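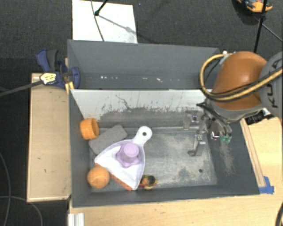

Ticket: Gripper stops before it reaches the objects
Project: Porotlow, student robotics course
Opened: January 22, 2020
Status: open

Problem
We are team Gomton. Our picking program runs well in the simulator, but on the real arm it stops with a "target not reachable" message. It happens mostly with objects on the left side of the bin. The dustpan is the worst one. In 30 attempts we got this message 13 times.

What we tried
Restarted the controller. No change.
Repeated the camera calibration with the Plerkitz script. The error became smaller but did not go away.
Checked the clamp on the left wall. It is tight.
Lowered the speed to 30 percent. Same message, only later.

Reply from lab support
Please send the log file and the values of your workspace limits. Do you still use the limits from the Sheehan exercise? They were made for a smaller bin.

Reply from team Gomton
Yes, we copied them. We changed the left limit and got the message only 2 times in the next 30 attempts, both with the dustpan handle. Log is attached. Please keep the ticket open until we test the orange cup also.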